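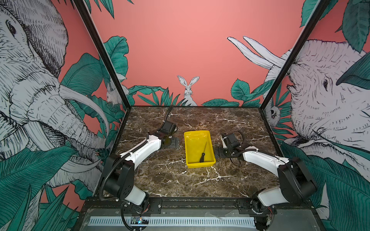 Palettierzelle Plisel 2 von Destwood im Test

Die Plisel 2 ist eine vormontierte Palettierzelle für Kartonagen bis 12 kg. Der Hersteller Destwood richtet sich damit an Betriebe ohne eigene Automatisierungsabteilung. Getestet wurde im Versandbereich der Firma Bach im Zweischichtbetrieb, Softwarestand 2.4.

Aufbau und Inbetriebnahme
Die Zelle wird auf einem Grundrahmen geliefert und benötigt 400 V sowie Druckluft mit 6 bar. Das Ausrichten nahm drei Stunden in Anspruch, die Anbindung an das vorhandene Förderband weitere fünf. Das Palettenmuster wird über Kartonmaß, Lagenzahl und Versatz eingegeben. Freie Muster sind möglich, müssen jedoch als Tabelle importiert werden. Die deutsche Menüführung ist unvollständig, Fehlermeldungen der Vakuumüberwachung erscheinen nur auf Englisch.
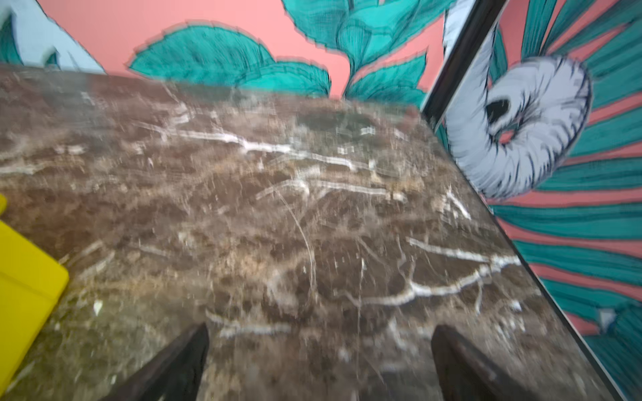 Ausgabe August, Seite 31

Messwerte
Vorgabe waren 1.000 Kartons pro Schicht. In der ersten Schicht wurden 988 abgelegt, nach Anpassung der Beschleunigungsrampen 1.084, in der letzten 1.088. Die Stillstände gingen überwiegend auf den Zwischenlagengreifer zurück, der bei dünner Pappe gelegentlich zwei Bögen aufnimmt. Ein Doppelbogensensor von Kidholm ist als Zubehör erhältlich und sollte zum Serienumfang gehören.

Wartung
Sauger und Filter sind ohne Werkzeug zugänglich. Für den Riemenwechsel an der Hubachse muss die Seitenverkleidung mit 14 Schrauben gelöst werden. 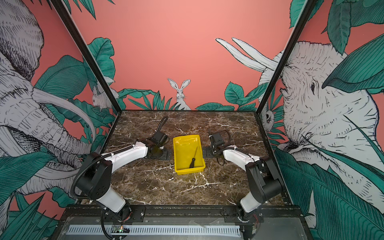

Zweiarmiger Aufbau mit gelber Schale und Schraubendreher

Bewertung
Mechanik: gut
Bedienung: befriedigend
Dokumentation: ausreichend

Test: Vibeke Damgaard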